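14 January 2021

Cordial, lemon, second go. Lultudon notebook, continued from the page with the coffee ring.

Want a syrup that keeps in the fridge till April without going brown or flat tasting. Last batch did both. Peel method this time, no boiling of the juice. Sugar on peel overnight, juice in cold the next day, strain, bottle.

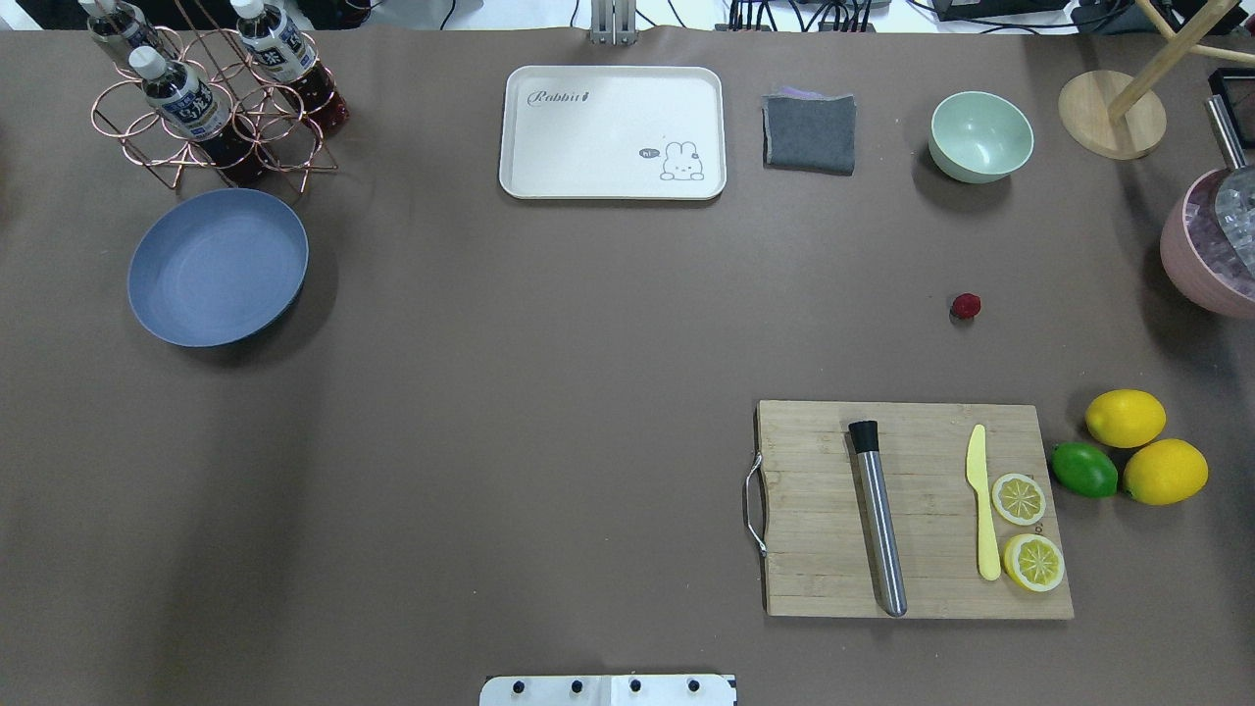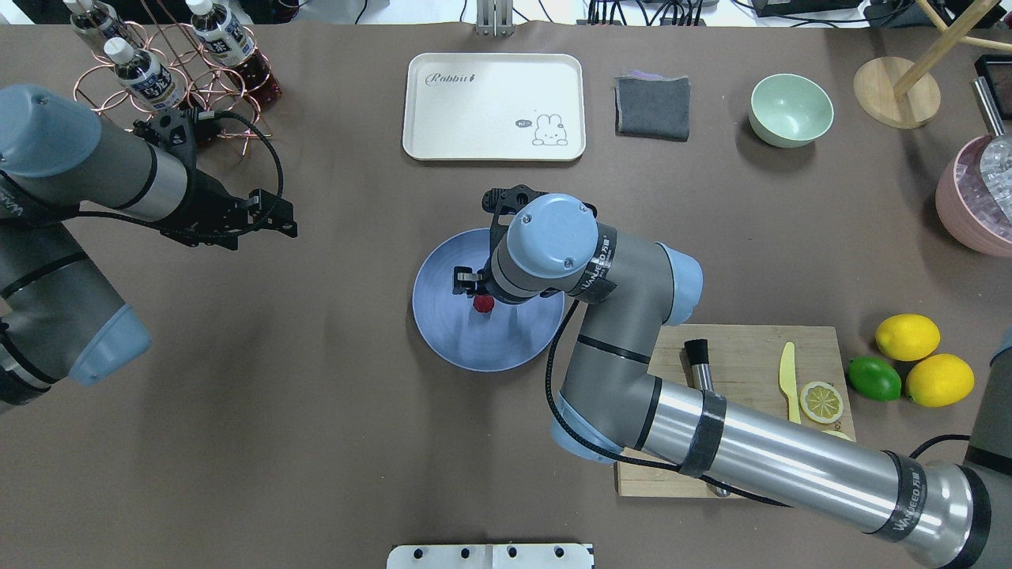
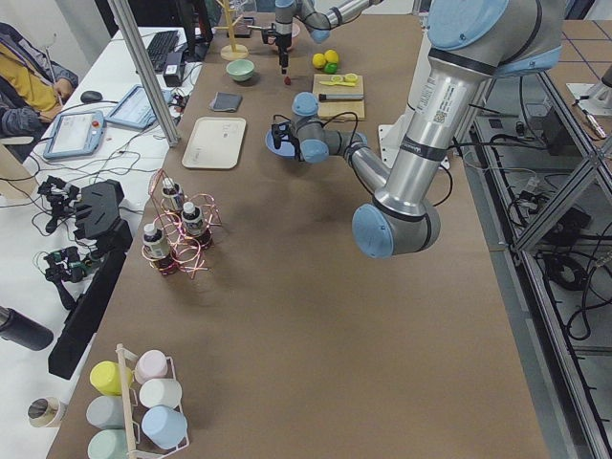
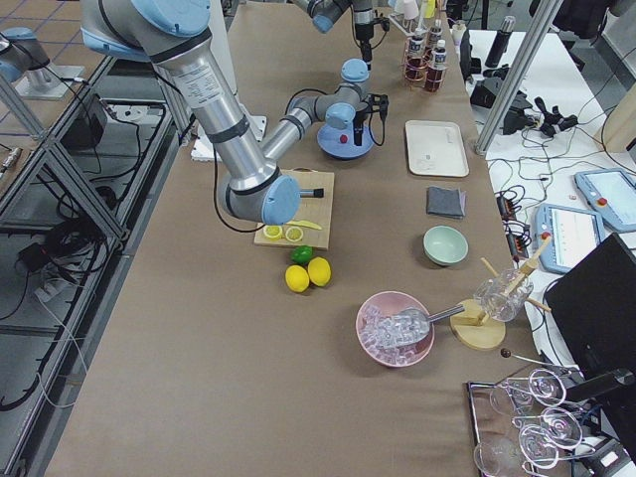

Lemons and a lime by the board in the last one.

Comment added under the entry: you're going to get pith in there again if you use the Derner peeler, it cuts way too deep. The last lot was bitter before it was brown. I'd do the peel with the small knife and scrape whatever white is left, boring but it's worth it. Also did you wash the wax off? Hot water and a brush.

OK. Washed them, hot water, brush. Forgot to say. Peeler is the problem, agreed, went back through the bowl and threw out the thick bits. Weighed what was left, 227 g of peel. Sugar 600 g on top. Pushed down with a potato masher till it looked like wet sand, lid on, left on the shelf by the door where it's coolest.

Next morning. Good amount of syrup at the bottom, still a layer of dry sugar around the sides. Should have stirred before going home. Stirred now. Smell is very strong, much more like lemon than the boiled batch ever was, a bit like furniture polish if I'm picky.

Juice through the fine sieve first, then over the peel. Sugar took longer to disolve than I wrote in the plan. Kept stirring on and off through two phone calls. Did not heat it. Tempted.

Strained through the Stoletti cloth. Slow. Squeezed it at the end, which clouds it, know that, did it anyway, there was a lot left in there. Lost nearly 200 ml to the cloth and the spill on the counter. Use the wide funnel next time, the narrow one burps.

Taste, one part to five with cold water: sharp, clean, some bitterness at the very end. With soda better. Too sour for the lunch crowd probably. Split it into 2 lots:
A - as is
B - a pinch of salt and a spoon more sugar

B is rounder. Can't taste salt as such. Prefer B today, but had already had a lot of A by then so don't trust it. Taste both again fresh, before coffee.

Bottles: swing tops, boiled, drained upside down on a clean towel. Filled to the neck, less air. Labels with the letter and nothing else so people don't guess. One of each at the back of the fridge, one of each on the shelf as the bad-treatment pair. Check color against the white card every week, same spot by the window, same time if poss.

Citric acid: left out. Jiang recipe sheet has it in and says it holds the color, might be right. Would need a third lot to know. Not enough lemons left for that, need to order, ask for unwaxed.

Spent peel went in the dehydrator on low. Still bendy at closing, leave it on. If it crisps, grind with sugar for the shortbread people.

To do
- new peeler or sharpen small knife
- wide funnel, wherever it went
- more cloth
- write the date on the fridge bottles, didnt
- wipe under the scale, sticky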